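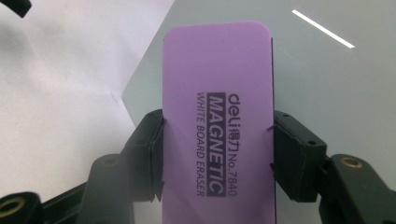
Budget for the hands, then for the arm

1/26/19

Print this page | E-mail this article

Every year before April, small firms like ours must decide which equipment to buy. This year the word automation is in all our planning papers. I work in purchasing for Drirkura, we pack office supplies and small electronics for other companies, and I want to say something which is perhaps not popular with my colleagues. I think we are spending the money in the wrong order.

The offer from Asora is a complete robot cell. It is a good offer and the people were very polite. But in the quote the gripper is one line near the bottom, and the training of the machine is one line under it. All the meetings were about the arm, its reach, its speed, its colour even. For me this is like choosing a truck before you know what you will carry.
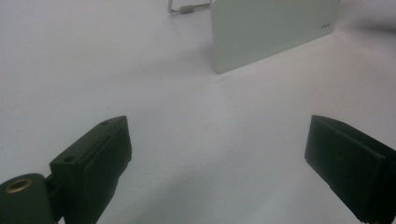 My proposal is to begin with hand-held grippers, the same fingers the robot will use later, but moved by a person. We were quoted $2382 for one from Marquez and $2668 for one with the longer warranty. With this tool our own staff can record the work on our own goods, and we learn early what is difficult. Take a pale, smooth thing with rounded corners on a white table, with two dark green fingers still open in front of it. A person sees at once where to hold it. A machine must learn this, and I would like to pay for the learning before I pay for the motor.

There is an argument against me, and it is a fair one. Recording takes hours from the packing line, and those hours are also money. At our Nasavholm warehouse the supervisor's budget has no place to write them. My answer is that we should make a place. I would put $3000 for staff time beside the price of 2 grippers, and I would write it as equipment and not as labour, so it is not the first thing to be cut.

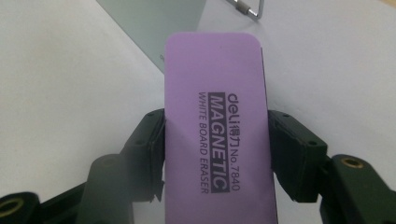 The second argument is that the technology will be cheaper next year. Maybe. But recordings of our own products will still be useful next year, as long as we keep the same style of fingers, and this condition should be in the contract with whoever sells us the arm. I have asked for it in writing and I am still waiting – the sales departments prefer to talk about the arm.

So I ask that the cell from Asora is moved to the next budget, and the small tools are bought in this one.

Share 14 | Comments 6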